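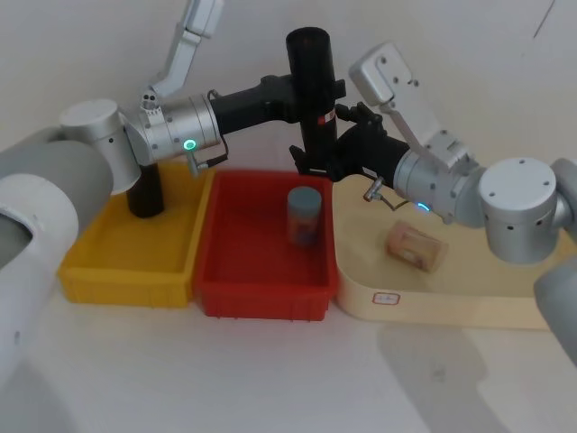 Someone at the back wanted to know if black counts as a colour for sorting purposes, or if it just goes wherever there's room. Good question, no proper answer. Stekero open afternoon, October, Drunville site. Got there late, parking awful. Missed the intro.

Sorting room first. White tabletops, containers in a row, one of them red – I liked the red. Tall black cylinder with a little red and white tag on it, no idea what the tag says. Up to 20 of us squeezed in, hot.

Then the Clutus storage aisle, 746 bins acording to the leaflet. Didnt check. Tea was 3 quid – bit steep. Sikder stand had run out of leaflets by four. Would go again, earlier bus though.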